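# Trying a processor job with a robot arm

Plelley notes, November 2018

Can a robot arm do bench work on a server yet? Partly. We use a Javow arm and allow 29 minutes per board.
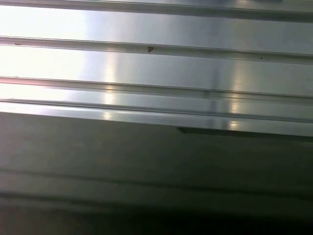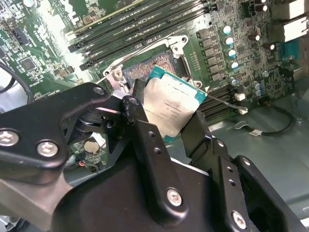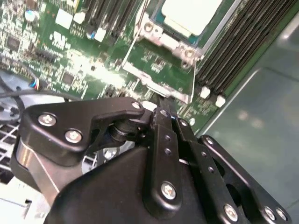

1. Shut down the server and unplug it.
2. Fix the chassis to the bench so it can't slide.
3. Open the retention lever and load plate by hand. The arm is poor at levers.
4. Set the grip force low. We start at 4 on the Lebrun controller.
5. Lower the chip straight down, and stop if it tilts. Don't let the arm push.
6. Close the plate by hand and check the pins on any failed try.

Over 281 runs in April, the arm needed help in most of them. A person is still quicker. Leave heatsinks and cables to staff for now, and keep the stop button within reach.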